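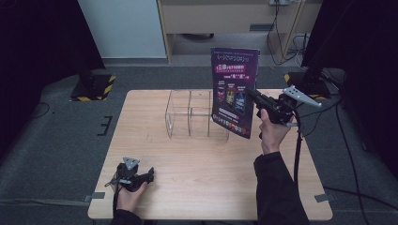 最近在整理 Kemora 这家小车厂的资料，分几条发。中文网上关于它的内容很少，仅有的几篇互相抄，错也错得一样。我手头的东西主要是一本厂内通讯的合订本、两份零件目录，还有 2020年10月 拿到的一批扫描信件。有错请指出来。

1
Kemora 的创办人是 Obinna Adebisi，做机械制图出身，之前在一家农机厂画变速箱。厂子设在 Grisstead，租的是一间停产的面粉仓库，一楼装车，二楼画图和放模具。六十年代初开工，七十年代初关门，中间换过一次股东。

2
很多文章把 Adebisi 写成车身设计师，这个说法要改。他负责底盘和传动，车身的线条出自 Azra Trajkovski。目录里的侧视图右下角都有她的缩写 A.T.，信件里也多次提到“Trajkovski 的第二稿”。她没有在公司挂职，按图纸收费，所以员工名册上查不到。

3
Kemora 真正量产的车型只有一个，叫 Brorora。双门小车，后置双缸风冷发动机，排量 498 毫升，空车重 400 公斤。前悬挂用横置钢板弹簧，后面是摆轴，四轮鼓刹。放在当时的小车里算常规配置，没有什么独创的技术。

4
车名的来历有两种说法。一种说是 Adebisi 女儿小时候学发动机的声音，另一种说是从一份候选名单里投票投出来的。厂内通讯第三期登过那份候选名单，Brorora 排在倒数第二，旁边有人用铅笔打了勾。我倾向后一种。前一种最早见于停产很久以后的一篇访谈，访谈对象也不是 Adebisi 本人。

5
发动机是外购的，供应商叫 Ugwu，主业是水泵和小型发电机。原型机本来用在固定式发电机上，转速低，扭矩出得早，但一上高转速就抖。Kemora 拿到以后改了凸轮轴和化油器，飞轮也减了重。改动清单在第二份零件目录的附录里，一共两页，字很小。

6
这里有个常见的误会：Ugwu 没有入股 Kemora。两家只有供货合同，每年续签一次。后来 Ugwu 要提价，Kemora 拖着没签，那一年的 5 月装配线停了三个星期。通讯里对此的说法是“设备检修”，信件里写的是没有发动机可装。

7
车身用料前后不一样。早期的车顶和车门是钢板，前后盖是玻璃纤维。后来为了省模具钱，车顶也改成玻璃纤维，接缝从 A 柱顶端挪到了雨槽下面。现在看一台车是早期还是后期，先看雨槽就行，比看车架号方便，车架号铭牌丢失的很多。

8
产量。网上流传的数字有好几个，最离谱的说造了几千台。按出厂登记簿，Brorora 各种版本加在一起是 369 台，其中硬顶双门轿跑 59 台。登记簿每一台都写了颜色、发动机号和提车人，我逐页对过，没有跳号，只有一页受潮，发动机号看不清，台数还是能数出来的。

9
轿跑版是 Trajkovski 另外画的，车顶降低，后窗改成一整块弧形玻璃。问题也出在这块玻璃上：供货慢，安装时容易裂。通讯里有一篇装配工写的短文，讲怎么用温水泡软密封条再往里推。文章写得很好，步骤清楚，现在修这款车的人还在照着做。

10
说一下比赛。Kemora 没有厂队。有一位私人车手 Ju-won Cha 开着一台轿跑参加过几次爬坡赛，车是自己花钱买的，厂里提供过一套备用化油器和一组短齿比。最好的一次是组别第三。有些文章写成“Kemora 车队夺冠”，我没有找到任何依据，那一场的成绩单上冠军是另一个厂牌。

11
Cha 那台车后来卖掉了，原来是浅灰色，之后改过两次颜色。现在的车主在翻新时磨掉外层漆，门框内侧露出了原来的灰漆，发动机号也和登记簿一致。所以我认为这台车的身份没有问题。短齿比已经不在车上，去向不明。

12
换股东的事。厂子开到第五年，钱不够用，Widad Bataineh 进来接了多数股份。她之前经营客车运输，对轿车没有特别的兴趣，看中的是 Grisstead 那间仓库的位置和现成的工人。她进来以后做了两件事：把零件编号全部重排，把经销商从寄售改成现款提车。

13
零件编号重排这件事给后人添了不少麻烦。第一份目录和第二份目录里同一个零件号对应的可能是两样东西，比如旧编号里的左前轮轴承，新编号里变成了油门拉线。网上买件的时候一定要问卖家用的是哪一版目录。我吃过一次亏，收到一根拉线。

14
Adebisi 和 Bataineh 的关系，外面写得很戏剧化，说两人当众吵翻。信件里看不出来。两人的来信都很短，谈的是钢材价格、交车日期、仓库屋顶漏水由谁出钱修。Adebisi 在一封信里提出想做四门版，Bataineh 回信问模具要多少钱，之后这件事就没有下文了。

15
四门版到底有没有造出来？我的看法是没有。存世的只有一张一比五的侧视图和一份座椅尺寸表。有一张流传很广的照片，说是四门样车，后门的开法和图纸对不上，轮辋也是五孔，Brorora 一直是四孔。那应该是别家的车。

16
停产的直接原因是灯光和保险杠的新规。Brorora 的前灯高度差一点不达标，要改就得重开前翼子板的模具。Bataineh 算过账以后决定不改，把剩下的订单做完，然后把仓库改成客车维修点。工人大部分留了下来，有几个去了 Ugwu。

17
Adebisi 之后回到农机行业，再没有造过车。他晚年给车主写信，回答技术问题，态度很耐心，常常附手绘草图。Nhàn Tăng 收集了其中的一部分并做了扫描，我用的信件就来自她。她给每封信都编了号，还注明了信纸有没有缺角，引用起来很省事。

18
关于 Trajkovski，资料还是太少。她在 Kemora 之后画过家具和一款手推车，这两样有实物。有人说她还给另外一家车厂画过仪表台，我只见过转述，没见到图纸，先不写进正文。

19
补充一个保养方面的，因为有人私信问。Brorora 的摆轴后悬挂对胎压很敏感，后轮要比前轮打得高，具体数值看车门内侧的贴纸。贴纸没了就看第二份目录的第一页。不要照第一份目录，那份里前后轮的数值印反了，后来夹过一张勘误单，多数已经丢了。

20
再补一条更正。第 7 条说早期车门是钢板，有车主告诉我他那台早期车的右门是玻璃纤维的。我去查了登记簿，那台车备注栏写着“右门返修更换”，换的是后期件。所以第 7 条不用改，但凭车门判断年代要小心，还是看雨槽。

21
目前还缺的材料：厂内通讯第八期，以及轿跑版的原始价目表。谁家里有，或者在旧书摊见过，请留言。只要能看清字，手机拍的也可以。下一次更新会整理颜色代码，登记簿里有几个颜色只写了编号，还没对上名字。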